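### 3.2 Hand-held gripper and recording at home

The second version of the tool was built in a shared workshop in October, on the same bench as the first one. We kept the two-finger shape, but we changed the inner faces of the fingers. In the first version these faces were smooth, and thin packaging slipped out when the operator turned the wrist. Now each finger carries a blue mesh pad, and the black finger frame is closed with small screws, so a worn pad can be changed in a few minutes with one screwdriver. The camera is fixed on the tool itself and looks along the fingers. This gives a view which is close to the one that the arm on our Neketti base will have later.

All parts except the camera and the screws were made by us. The handle needed three attempts. The first handle was too short for the hand of the second author, and the second cracked near the trigger. The design files of the last handle, prepared by Ignacio Whitfield, are kept together with the recording software, which we call Iterex.

The recordings were made in ordinary homes, with the furniture and household things left in their places. We collected 1867 short recordings of table clearing. Of these, 641 contain at least one soft package, such as a snack bag or a wrapper. We consider these recordings the most difficult part of the set. A soft package has no fixed shape, it hides what is behind it, and its opening can be mistaken for a dark object. Paper boxes are easier to close the fingers on, but an open flap changes the outline of the box very much. Figure 4 gives a view from the tool over such a table, with a paper box between the fingers and several packages further back.

The operators were asked to move at their natural speed. For this reason many images have some blur on the object near the fingers. We did not remove these images, but we put a mark on them in Iterex, and Section 4 reports the results with and without them. Recordings shorter than 100 images were left out.
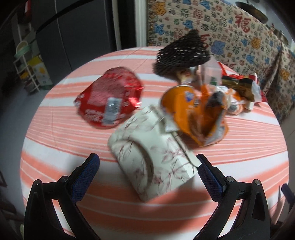
**Figure 4.** View from the hand-held gripper during table clearing, with a white paper box between the fingers.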